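Subject: Re: [yeoman-tenants] side door locks, and the wall thing

Quick one before I go out, sorry for the state of it.

Locks. Lodard are coming Tuesday, 3 pm if they're on time, to change the cylinder on the side door and the loading door. Front door stays as is. Old side door keys stop working that afternoon. New ones will be in the office from 4, sign for them please, and one per unit unless you already pay for 2. Invoice is $897 for the lot, comes out of the repairs fund, no extra on the rent.

Tags. I want every key back on a colored tag before Tuesday. Green for side door, anything else for the rest. NO unit numbers written on the tag, we had that trouble last winter. Bare keys on a ring are how we ended up with a drawer full of mysteries.
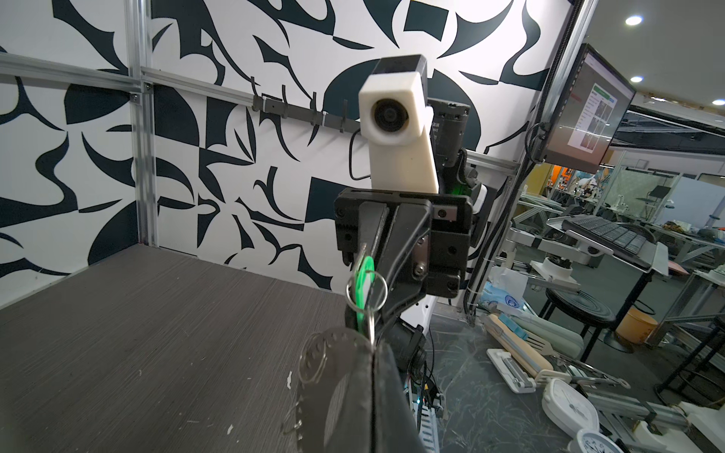
One tenant wrote back off list to say the tags make no sense if the front door key is cut from the same blank, and could the office stamp the keys themselves. Fair point. Stamping costs more, but I'll ask Lodard on the day. If they can do it on the spot, we'll do it.

Other thing, from the message quoted at the bottom. Yes you can cover your own walls. No you can't glue anything to the brick. Panels, boards, fabric on a frame, all fine so long as it comes down when you leave. Uvholm in Cullbridge does printed stuff by the yard, I have no idea about prices. Bold is fine by me, the landlord only cares about holes. Keep it clear of the heaters and the fuse box.

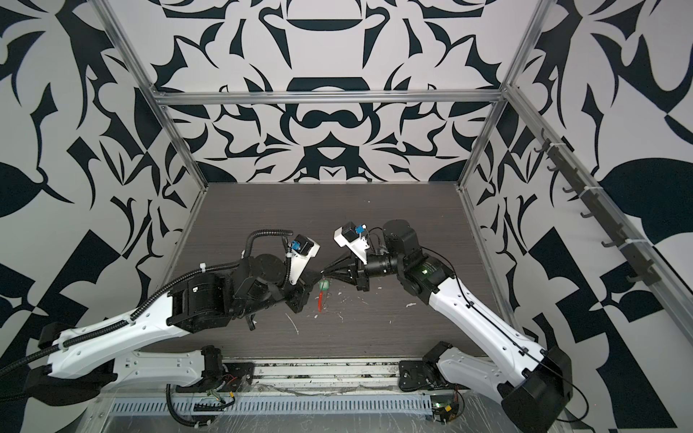 Black and white leaf pattern, back wall and both sides.

Paint is diferent. Ask first. There's 3821 in the repairs fund before the locks and I don't want to spend it repainting after somebody moves out in November.

Also whoever has the hand truck, bring it back. It's not yours.

More when I know about the stamping.

Office, Yeoman Building

> Hi all
> Didn't see an answer to this in the lease so asking here.
> Are we alowed to put pattern up on the inside walls
> of the units? Mine is bare brick and gloomy. Not paint,
> more like wallpaper or panels. Would take it all down after.
> Also is the side door sticking for anybody else? Had to
> turn the key twice this morning.
> Thanks, unit 2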